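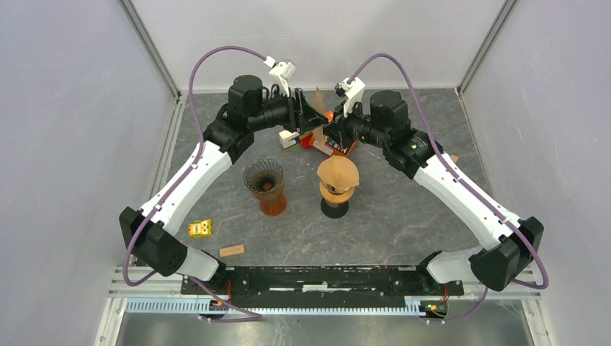

Compte rendu de la visite de l'atelier Pristia, à Flendberg

Le 15/10/2022, une délégation du service Arts ménagers et Transmission de l'association Plulten s'est rendue à Flendberg, à l'invitation de l'atelier Pristia, dans le cadre de la préparation du cycle consacré aux gestes du café filtre. La délégation était composée de Mme Barbara Wysocka, responsable du cycle, de Mme Hanna Domański, chargée des collections, et de Mme Mwanaisha Were, rédactrice du présent compte rendu. Elle a été reçue par Mme Dorota Górecki, directrice de l'atelier, et par Mme Stanisława Grabowska, responsable de la salle de préparation.

1. Accueil et présentation du lieu

L'atelier Pristia occupe le rez-de-chaussée de l'ancienne maison de négoce Stępień, sur la place haute de Flendberg. Mme Górecki a rappelé les grandes étapes de l'aménagement : reprise des locaux, ouverture de la réserve, puis installation de la salle de préparation, achevée en février. L'inventaire de la réserve comprend à ce jour 1 979 pièces, dont une part importante provient du fonds Stępień : moulins, boîtes à thé, verseuses, porte-filtres, passoires et tasses. Les pièces les plus fragiles restent en réserve. Les articles d'usage courant, acquis pour les séances, peuvent être manipulés par le public.

La délégation a parcouru successivement la réserve, le couloir des moulins et la salle de préparation. Le présent document traite principalement de cette dernière.

2. La salle de préparation

Les articles employés pour le café filtre sont disposés sur un plan de travail gris marbré, entre des parois gris clair. La teinte est bien choisie : le papier brun des filtres, le verre et le bois s'y détachent nettement, et les participants repèrent sans difficulté l'article dont il est question.

Deux porte-filtres ont retenu l'attention de la délégation. Le premier est en verre transparent, avec un cône de teinte brune. Le second comporte une partie supérieure en bois et repose sur un socle rond de couleur noire ; un filtre en papier plié y était déjà en place. Mme Grabowska a présenté à leur sujet la consigne donnée aux groupes : plier la couture du filtre, ouvrir le cône avec deux doigts, le poser sans le froisser, puis vérifier que le papier suit bien la paroi. L'exercice se fait sans eau ni café lors de la première séance. La mouture et le versement ne sont abordés qu'à la deuxième.

Mme Wysocka a demandé si le papier non blanchi convenait aux débutants. Il a été répondu que l'atelier s'approvisionne par lots de 1 000 filtres, en une seule qualité, afin que tous les groupes travaillent dans les mêmes conditions. Mme Grabowska conseille un rinçage préalable à l'eau chaude, dont elle fait un exercice à part entière.

3. Passoires, gobelets et tasses

La seconde partie de la visite a porté sur les articles associés au service et sur leur remise en ordre. L'atelier considère le rangement comme une activité au même titre que la préparation : chaque séance s'achève par le retour de chaque article à la place qui lui est attribuée, sans intervention de l'animatrice.

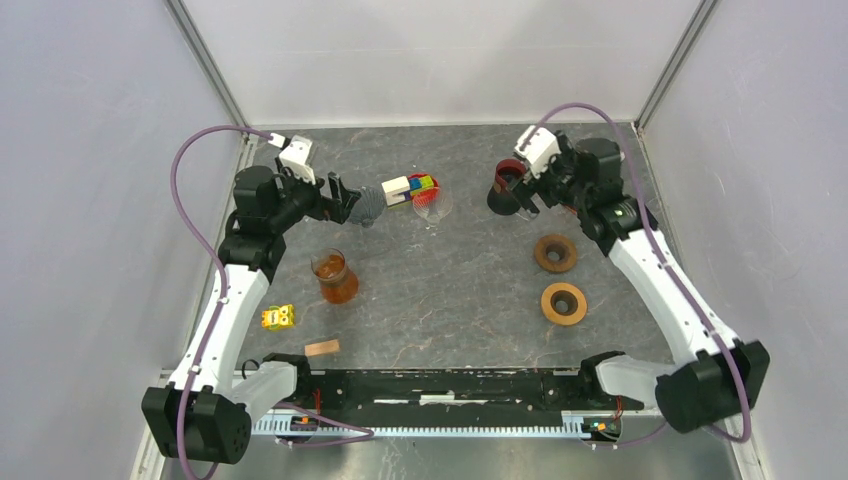

La passoire à mailles métalliques rouges est conservée avec le gobelet en plastique transparent, et les deux articles sont sortis ensemble. Cette association a été décidée par Mme Grabowska après les premières séances, au cours desquelles les groupes cherchaient longuement un récipient de la bonne ouverture. La tasse rouge sombre et noire est posée debout, l'ouverture vers le haut, et se prend par le bord lorsqu'elle est vide. Mme Domański a fait observer que cette prise serait à proscrire pour les pièces anciennes du fonds Stępień, dont les bords sont souvent ébréchés ; elle souhaite que la distinction figure par écrit dans la fiche de séance.

L'atelier mêle volontiers aux articles de café des objets étrangers au sujet, par exemple un assemblage de briques de jeu de plusieurs couleurs ou un bloc de bois. Les participants doivent reconnaître ce qui relève de la préparation et écarter le reste. L'exercice, conçu d'abord pour les classes, est désormais proposé aux adultes, qui s'y prêtent selon Mme Górecki avec le même sérieux.

4. Échanges avec l'équipe

L'effectif d'un groupe est limité à six personnes. Mme Wysocka a indiqué que les groupes de Plulten sont habituellement plus nombreux et a proposé un dédoublement, la moitié des participants visitant la réserve pendant que l'autre occupe la salle. Mme Górecki y est favorable, sous réserve qu'une accompagnatrice de l'association demeure avec chaque demi-groupe.

La question du vocabulaire a également été abordée. L'atelier emploie « porte-filtre » pour tous les modèles, tandis que les fiches de Plulten distinguent le cône et son support. Il a été convenu de retenir l'usage de l'atelier pour les documents communs, et de signaler l'autre terme entre parenthèses à sa première occurrence.

La délégation a par ailleurs relevé que les étiquettes du couloir des moulins sont placées trop bas pour une lecture confortable. Mme Grabowska en a pris note.

5. Suites à donner

Mme Domański transmettra à l'atelier le modèle de fiche de prêt en usage à Plulten. Mme Grabowska communiquera la liste des articles manipulables, avec leur emplacement dans la salle. Les demandes d'inscription au cycle sont à adresser à Mme Wysocka, qui arrêtera avec Pristia le calendrier des quatre séances.

La délégation remercie Mme Górecki et son équipe pour la qualité de leur accueil et le temps consacré à ses questions.

Mwanaisha Were
Association Plulten, service Arts ménagers et Transmission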